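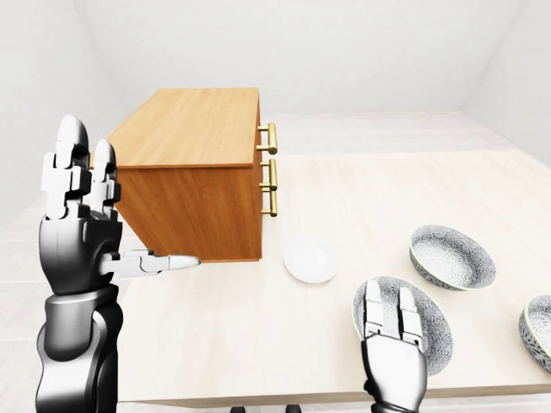
Page last changed: April

Stolance Household Storage – Frequently Asked Questions

These are the questions we get most at the Comircombe building. Prices are on the rates page.

How big are the units?

There are 254 units in three sizes. A small unit holds what you would fit in a large closet. A medium holds the contents of a one-bedroom apartment if you stack well. A large takes most two-bedroom homes, including appliances. You can look at any size before you sign.

What is the shortest rental?

One month. After that you pay month to month until you give notice. We need 15 days' notice to close a unit, and you can give it at the desk or by email. If you leave partway through a month you have paid for, we don't refund the unused days.

When can I get in?

The gate opens at 6 a.m. and closes at 10 p.m. every day of the year. The desk keeps shorter hours, listed on the contact page. Your gate code works whether or not the desk is open. The elevator is switched off at 9:30 p.m., so start upstairs loads before then.

How should I pack a chest of drawers?

Empty it first. Full drawers strain the joints when the piece is lifted, and they slide open on ramps. Wrap the body in a moving blanket and hold the blanket with stretch wrap. Don't put tape on a wood finish – it can lift the varnish when it comes off.

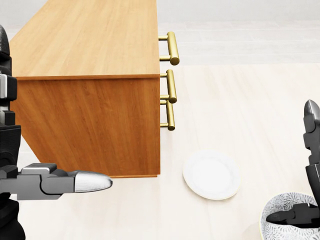
If the drawers come out easily, carry them separately and put them back once the piece is in the unit. Stand it on its feet, a few inches away from the wall, and leave the top clear of anything that could mark it. Plastic sheeting is fine for the trip but should come off afterward. It traps damp against the wood.

Is the building heated?

The first floor is not. The upper floor is kept between 55 and 80 degrees all year. We suggest the upper floor for wood furniture, photographs, musical instruments and anything with a glued veneer. Garden tools and patio sets are fine downstairs.
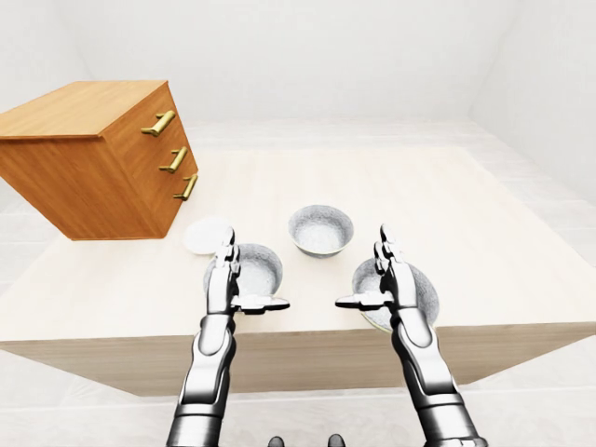

Reading time: 3 minutes

Can I leave furniture put together?

Yes, but tables take up less room with the legs off. Put the screws in a bag, write the name of the piece on it, and tie it to the frame. Bed rails should be stored flat or standing straight up. Leaning them at an angle for months can bend them.

What do I need for kitchen things?

Small boxes, plenty of plain paper and a marker. Wrap each plate and stand it on edge. Bowls can be nested with two sheets of paper between them. Newspaper ink rubs off on unglazed pottery, so keep it for padding the bottom of the box. A box of dishes should weigh no more than 40 pounds.

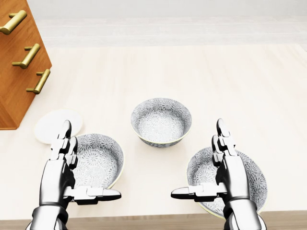
Patterned bowls on a pale tabletop.

Do you sell boxes?

The desk sells Dirnex boxes in four sizes, along with tape, paper and mattress bags. Unused boxes can be returned flat with the receipt.

What can't I store?

Food, plants, animals, fuel, paint thinner, propane tanks, fireworks and tires. Mowers must be drained before they come in.

Is my property insured?

Not by us. You need your own cover, and we ask to see proof of it before you move in. Many renters' and homeowners' policies extend to stored goods, so check yours before buying a separate one.

Can I park a moving truck?

Yes, at the loading dock on the Greco Street side. Trucks up to 16 feet can back in. Longer ones have to unload from the curb lane. Carts are free and are kept inside the dock door. Please bring them back when you finish.

What happens if I pay late?

You have five days after the due date. After that a late fee is added and your gate code stops working until the balance is paid.

Where do I send a question that isn't on this page?

Use the form on the contact page, or ask at the desk. If you already rent from us, include your unit number.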